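From: Karlijn Kuipers
To: hardware-reuse list
Subject: Re: [reuse] Tower won't post, strip it or keep it?

Lalit Mishra wrote:
> The old tower from the Kuusisto lot powers up but gives no picture.
> Tag is 1435. I tried 2 different monitors. Is it worth more time
> or should I strip it for parts?
> Also, is the supply any good to us?

Lalit,

I would keep it together for now. Lay the case on its side with the cover off and reseat the memory first, one stick at a time. Then clear the CMOS and leave the battery out for a few minutes. Check the SATA cable by the drive cage too. It's the blue one, and the ones in that lot have been loose before. 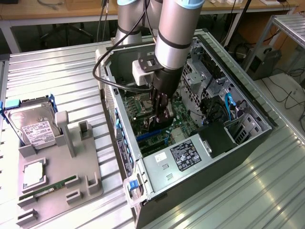
If it still gives no picture after that, pull the board and put it in the Gemport bin with a note saying what you tried. Leave the drive cage in the case. Bujar wants complete cases and we have been short of them since September.

On the supply, copy the ratings from the label into the sheet before you test it. Run it on the tester for 3 minutes. If it fails, it goes to scrap. We don't open supplies.

Niilo has the spare memory if you need a known good stick.

Karlijn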